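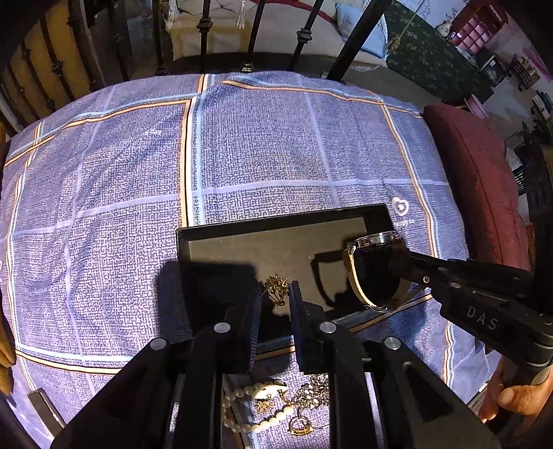
Notas del ponente – Comparación de pinzas manuales para objetos pequeños
Jornada interna de manipulación, 4 de octubre de 2025
Ponente: Duván Grajales

Apertura
Agradecer a la organización y presentar al equipo: Gülizar Kılıçarslan, responsable del protocolo, y Berkay Canpolat, a cargo del análisis. Indicar que el turno de preguntas queda para el final, con 10 minutos reservados.

Objeto del estudio
La comparación enfrenta dos juegos de dedos, denominados Potico y Sesen, montados sobre el mismo cuerpo de pinza manual. La cuestión planteada es qué juego conviene adoptar para la manipulación de joyería y relojes en entornos domésticos. El informe previo de mayo se limitaba a piezas rígidas de tamaño mediano y no permitía responderla.

Protocolo
Cada sesión consta de 20 traslados entre la superficie textil y una caja negra abierta. Se admite el trabajo simultáneo de dos pinzas cuando la pieza lo requiere. El operador no puede recolocar los objetos con los dedos una vez iniciada la sesión. Recordar a los asistentes que el total previsto era de 3000 traslados y que se han validado 1496; las cifras de esta charla son, por tanto, provisionales.
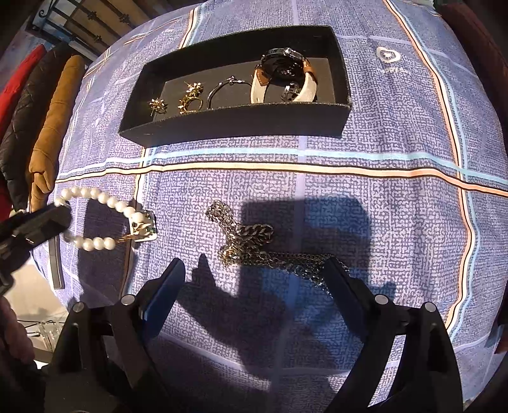

La categoría de eslabones y cuentas concentra la mayor parte de los fallos registrados. El criterio de éxito, claro para un anillo, resulta discutible cuando la pieza es flexible y se presenta enredada. Detenerse en el montón de cadenas del centro, con tonos plateados, dorados y más oscuros: el operador debe decidir por dónde tomar el conjunto, y las dos almohadillas planas de color azul oscuro ofrecen un apoyo amplio pero poco selectivo. Señalar también la sombra de la propia pinza sobre las cadenas, factor que Kausar Pirzada propone incorporar como variable en la segunda fase.

Resultados provisionales
Los dedos Sesen obtienen mejor resultado en relojes y pulseras rígidas. En cadenas no se aprecia una diferencia que justifique preferencia alguna. Los dedos Potico muestran menor dispersión entre operadores – dato relevante si la recogida se amplía a personal sin formación previa. No adelantar porcentajes: Berkay Canpolat los presentará una vez cerrada la revisión.

Limitaciones
Un único tipo de superficie textil por sesión. Iluminación no controlada. Anotación realizada por una sola persona en la primera mitad de las sesiones.

Próximos pasos
Completar los traslados pendientes, repetir la categoría de cadenas con doble anotación y remitir el informe a Min-kyu Ma para su aprobación.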